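The mapmakers of Hut 2

In the spring of the campaign's second year, a young surveyor called Dardo Quezada walked into a tin-roofed hut on the Patar ridge with a satchel of pencils, a borrowed compass and no rank worth mentioning. By the time he walked out again he had helped to draw the only reliable map of the whole valley, and the soldiers who carried it swore by it for the rest of their lives.

I have been in love with this story ever since I first heard it, and I make no excuse for telling it at length! 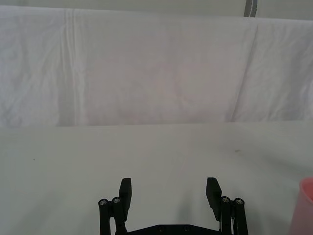
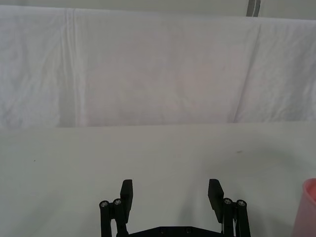
A valley without a map

When the mountain battalion took over the Patar line in June, its officers were handed a sheet that had been drawn for a railway company decades earlier. It showed the river, the two bridges and the town of Acuña quite nicely. Everything higher than the station roof was left as blank paper. Whole spurs were missing. One patrol, sent to find a shepherds' path marked with a confident dotted line, spent the night on a ledge above a waterfall and came home with frostbite and some very strong opinions about railway companies.

The battalion's answer was the survey section, 2 officers and a handful of men, billeted in the second of the huts below the Skimitz pass. Dardo was the youngest. He had been apprenticed to a land agent and could pace out a field in the dark to within a yard, a skill he'd picked up settling arguments over fences.

They worked at night, mostly, and drew by day. A man would go up a gully with a knotted cord and a notebook and count his steps, turning at each bend to take a bearing on a lamp left in the hut window. The lamp was hooded so that it showed only up the slope, and the hood was made from a biscuit tin. I have held that tin. It still has pencil sums scratched all over the inside, and one of them is wrong, and somebody has corrected it and added a rude word.

486 nights' work

Fermín Quezada, Dardo's grandson, keeps the notebooks in a bread bin in his kitchen. He let me read them over a very long afternoon, refilling my coffee whenever I stopped to exclaim, which was often.

"He never talked about shooting," Fermín told me. "He talked about slopes. He'd stop the car to look at a slope."

The books hold 486 separate traverses, each with a date, the weather and the initials of whoever held the other end of the cord. Dardo's handwriting gets smaller as winter comes on and the paper runs short. Between the bearings are shopping lists, a sketch of a mule with its ears back, and half a letter to a girl in Acuña which, Fermín is delighted to say, she eventually received in full. She was his grandmother.

What the notebooks show, and what I hadn't understood before, is how the map changed the way the battalion moved. Before it, supplies went up by the road, in plain view of the guns across the river. After it, they went by a gully the men called Cindness, a word whose origin is still being fought over (Fermín says it was a mule; the regimental newsletter says it was a sergeant's idea of spelling). The gully climbs in a series of steps, hidden from the far bank all the way to the pass. Mules could manage it with 75 kilos apiece if they were led slowly, and on the best night of the autumn 100 loads went over without a shot fired.

Walking it now

Macarena Durán has been guiding people up Cindness for years, using a copy of Dardo's sheet and nothing else. I joined her with two other walkers: Yaw Akpalu, a retired army engineer, and Laimutė Luik, who teaches geography and had brought a modern map to check the old one against.

We set off at five in the morning. Yaw counted paces aloud for the first hour and came out four short at the big bend, and was thrilled. Laimutė kept stopping, laying one sheet beside the other on a rock and shaking her head. The contours were drawn by eye, by men who couldn't show a light, and the line of the upper gully sat almost exactly where it should.

Near the top there's a flat boulder with a cross cut into it, marked in the notebooks as station 2. Macarena had us put our hands on it, one after another, before she unpacked the bread and cheese. Down below we could see the river and both bridges, and the station roof at Acuña shining in the sun.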